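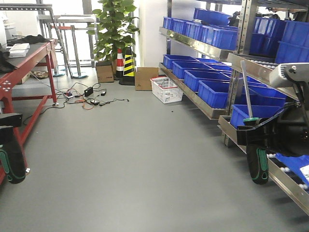

시설 > 작업장 갤러리 > 부품 통로

Tratenix 작업장, 부품 통로
작업대와 부품 선반 사이의 통로. 바닥은 회색 에폭시.

이 갤러리는 Drultgate 프로젝트의 작업장 정비 내용을 구역별로 정리한 것이다. 부품 통로는 소형 기계 부품의 보관과 불출, 간단한 조립 준비에 쓰는 구역이며, 같은 건물의 도장실과 출하장은 별도 페이지에 있다. 치수 단위는 mm이고, 선반 치수는 바깥쪽 기준이다.

통로 폭
작업대 상판 끝에서 선반 앞 기둥까지의 설계 폭은 1000이다. 초안에서는 더 넓게 잡았으나 선반 깊이가 늘어나면서 현재 값으로 확정했다. 대차는 한 방향으로만 통행하고, 통로 안에서 회전하지 않는다. 길이가 긴 자재는 이 구역을 거치지 않고 출하장 쪽 문으로 반입한다.

선반과 부품함
철제 선반에 파란색 플라스틱 부품함을 단별로 배열하는 방식이다. 경사진 단을 쓰므로 앞에 선 상태에서 내용물을 확인하고 꺼낼 수 있다. 단 깊이는 400, 단 사이 유효 높이는 360으로 설계했다. 부품함을 큰 규격으로 바꿀 때는 윗단과의 간섭을 먼저 확인할 것. 깊이가 맞더라도 경사 때문에 뒤쪽 모서리가 윗단 받침에 닿는 경우가 있다.
품번은 선반 열, 단, 칸 순으로 부여한다. 체결 부품은 허리 높이의 단에, 사용 빈도가 낮은 예비품은 위쪽에 둔다. 무게가 나가는 주물 부품은 하단 전용이다. 한 칸에 두 품번을 섞어 넣지 않는다. 잔량이 최소 수량 아래로 내려가면 해당 칸의 카드를 뒤집고 Waltar 재고 대장에 기입한다. 대장 마감은 매주 화요일 오전이며, 마감 이후 기입분은 다음 주 발주로 넘어간다.

작업대
붉은색 금속 프레임에 짙은 회색 상판. 상판은 검수와 가조립용으로, 절단이나 타공에는 쓰지 않는다. 검은 천은 상판 위에 두고 사용하며, 도장면이 있는 부품은 천을 깔고 내려놓는다. 절삭유가 밴 천은 다른 천과 섞지 말고 폐기함으로 분리한다. 하부 선반에는 가벼운 물품만 올린다. 하중 기준은 작업대 제조 사양서를 따르되, 사양서에 하부 값이 없는 모델은 상판 값을 그대로 적용해서는 안 된다.

전원
작업대 앞쪽에서 흰색 멀티탭을 사용한다. 스위치는 붉은색. 어댑터를 추가로 연결할 때는 정격 전류의 합을 먼저 계산하고, 멀티탭에 다른 멀티탭을 이어 쓰지 않는다. 고정 배선안은 4차 도면에 반영되어 있다. 벽면 인출 위치를 두고 두 가지 안을 검토했으며, 작업대 뒤쪽에서 내려오는 안을 채택했다. 덕트는 선반 쪽으로 통로를 가로지르지 않는다.

통로 끝
벽 쪽은 임시 적치 구역이다. 주황색과 흰색 줄무늬 콘 옆에 노란색과 검은색 줄무늬 콘을 함께 둔다. 골판지 상자는 검수 전 입고품에 한해 적치하고, 검수가 끝나면 접어서 반출한다. 붉은 테두리의 흰색 플라스틱 바구니는 선반 가까이에 놓는다. 회수 부품을 넣을 때는 품번표를 함께 넣을 것. 품번표가 없는 부품은 선반에 되돌리지 않고 검수로 보낸다.
화분은 덩굴이 지주를 타고 오르는 관엽식물이다. 물받침이 넘치면 에폭시 면에 얼룩이 남으므로 급수량을 줄여서 관리한다.

바닥
에폭시 도막의 보수 주기는 약 4년으로 잡았다. 대차 바퀴가 자주 지나는 중앙부는 마모를 별도로 점검한다. 청소는 건식 흡진 후 중성세제 순서이며, 용제는 사용 금지. 부분 보수 시에는 기존 도막과의 경계를 연마한 뒤 같은 계열 도료로 덧칠한다. 색 번호는 시설 대장의 마감재 항목 참조.

3월 개정분에서 바뀐 항목: 단 사이 유효 높이, 대장 마감 시각, 하부 선반 적치 기준.

정리: Đặng, Tratenix 시설 담당
다음 구역: 도장실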